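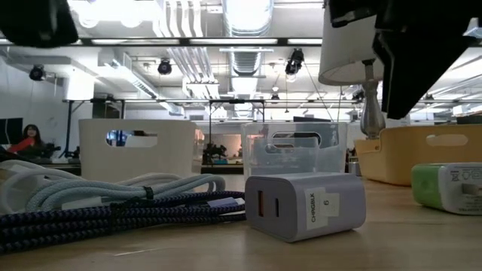
How to Subscribe to a Blog by RSS and Read It Offline

Updated 25th May

If you follow more than a few technology blogs, checking each one by hand gets old. A feed reader collects new posts in one list. These steps use the Brundlow reader, but other readers have the same options under slightly different names.

Step 1. Find the feed address

Open the blog's home page and look for a link called RSS, Feed or Subscribe. It is often in the footer. If there isn't one, try adding /feed to the end of the site's address. A page full of plain code means you have found it. Copy the address from the browser bar.

Step 2. Add it to your reader

In Brundlow, open Sources, choose Add and paste the address. The reader loads the latest posts, usually 9 or 10 of them. Older posts will not appear unless the blog includes them in its feed.

Step 3. Sort your feeds into folders

Make the folders before you import a long list. I moved 244 feeds over from Gavwood in November without doing this and spent an evening dragging them into place. To move feeds between readers, export an OPML file from the old one and import it in the new one.
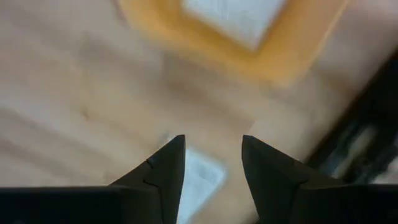

Two gripper fingers over a light wooden tabletop.

Step 4. Turn on offline reading

Go to Settings, then Storage, and switch on Save full posts. Set the limit to 100 posts per folder and the age to 14 days. Pictures take up most of the space, so leave them off if your phone is short on storage. Starred posts are kept until you remove the star.

Step 5. Deal with shortened posts

Some blogs put only the first few lines in the feed, ending in [...]. Press and hold the feed name and choose Fetch full text. This works on most sites but fails on pages that need a login.

If a feed stops updating

Open the address in a browser first. If you get an error, the blog has probably moved, and you will need to repeat step 1. If the feed opens normally, delete it from the reader and add it again. Your starred posts will stay where they are.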